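Home | About Verkel | Sites | Staff Resources | FAQ | Contact

Automation at the Onddale Kitchen: Staff Questions
September 2019
By Verkel Workplace Office

Will my position be cut?
No position at Onddale will be removed as a result of this program. All 160 kitchen and packing employees keep their current grade and base hours. Some duties within a position will change.

Which tasks are being automated first?
The first phase covers repeated handling at the bench: moving single food items between plates and pots, and sorting cookware. The two-arm stations are set up for this work. Knife work, tasting and final checks remain with staff. 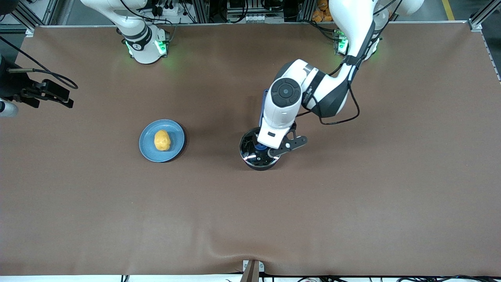
Employees assigned to a station will load it, watch the run and step in when an item is missed. A station may not be left running without an assigned employee in the room.

Is training required?
Yes, for anyone assigned to a station. The course is 33 hours, taken on paid time at the Wallin training center. Employees who prefer to stay on manual lines may say so in writing to their supervisor.

Will my work be timed by the system?
Station records show machine errors and stops. They are not used in performance reviews.

Whom do I contact with a concern?
Speak with your shift lead or call extension 651.

Related items
Zendthorpe Site: Shift Changes
Wallin Course Sign-Up
Bench Safety Rules for Two-Arm Stations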